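Subject: Re: [kimutcombe-makers] Pale table tops: oil, varnish or leave alone?
Date: November 16, 2019

Replying to the question from Cekville about the marks on their table, with what we have found on ours. The top I mean is this one.

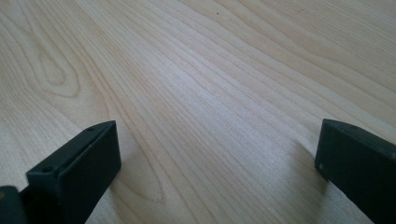 1. What the wood is

I can't say for certain. It is pale cream to beige with a slight pink in it, and it could be maple or birch. The grain sweeps across in long curves and there is one oval figure, like an eye, with the lines bending round it. I think it is a veneer, so treat it as one until you know better. That matters more for your table than for ours, as you are the ones talking about sanding.

2. Your question

> We have had the table in the meeting room since April and it already
> has rings from mugs near one end. The rest of it is fine. Someone has
> offered to bring a belt sander and take the whole top back to bare
> wood, then oil it. Is this a good idea? Also, when the lamp is on you
> can see a glare right across the middle and we wondered if that is
> wear, or polish that has not been wiped off properly.

Please don't let anyone near it with a belt sander. A veneer can be very thin and a belt sander will go through it before you have had time to lift it off. If you reach the layer underneath there is no putting it back.

Ours shines across the middle as well, and the grain looks nearly white there. Get down low and look along the top from the other end. If the bright patch moves when you move, it is only the light on the finish. If it stays put, try a damp cloth and then a dry one before you do anything else.

3. Rings

White rings are normally in the finish and dark ones have gone into the wood. You didn't say which yours are. For white ones I would leave the table alone for a week in a warm room and then try a little paste wax on a soft cloth, rubbing with the grain. On a curved grain like this you have to pick a general direction and stick to it. For dark ones, write back before doing anything.

4. Cleaning

We wipe ours with a wrung-out cloth and dry it straight away. No spray polish. We used Drollora on the old table for years and it built up into a film that took 2 afternoons to get off. Brush off any grit or specks before you wipe - dragging a bit of grit across the top is how most of our scratches got there.

5. Oil

Not over the existing finish. It has nowhere to go and stays sticky. If you do end up stripping a solid top, Ding sell an oil in small tins and one tin did our bench with some left over. I paid for it out of the tea money and have the receipt if anyone wants it.

One more thing for Cekville: have a look at the edge of the top where it meets the underside. If the grain on the face carries on down the edge it is probably solid, and if you see a thin line and something different below it, it is veneer. Let the list know which.

The felt pads came, by the way. Bag of 100, in the drawer under the kettle. Please take what you need for the chairs.

Kimutcombe workshop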